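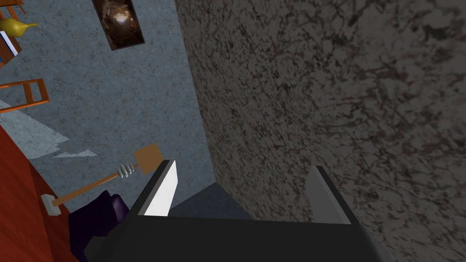
Page 21

Rideck Stone-Look Wall Panels
Poledel Interior Surfaces

Rideck panels are made for hallways, utility rooms, stairwells and other places where a painted wall gets scuffed. Each panel has a printed stone pattern under a clear matte coat. They go up over drywall, plaster or old tile, as long as the surface underneath is flat and sound.

Finishes

Zulia: pale gray-beige with dark brown and charcoal veining. Large pattern, best on a full wall.
Milošević: blue-gray, soft mottle. Often used on the wall next to Zulia, or alone in small rooms.

Both finishes come in the same sizes and can be mixed in one order. The pattern does not repeat within a single panel. Lay the panels out on the floor before you glue them and swap any that look too much alike side by side.

What is in the box

Four panels, a strip of inside corner trim and 2 end caps. Adhesive is sold separately. One tube covers around two panels on smooth drywall. Rough plaster takes more.

Fitting

Cut with a fine-tooth saw, face up. Leave a small gap at the floor and cover it with baseboard or a bead of sealant. Where two finishes meet in a corner, fit the trim first and slide the panels into it. Keep the room heated overnight while the adhesive sets.

Care

Wipe with a damp cloth and dish soap. Do not use scouring powder or anything finer than 400 grit to rub out a scratch, as it will polish the matte coat and leave a shiny spot.

Samples and orders

Hand samples are free, limit one of each finish per address. Trade accounts go through Thérèse Landry. For questions about curved walls or ceilings, ask for Bogdan Sârbu in technical support. Zulia orders placed in December ship after the holiday shutdown.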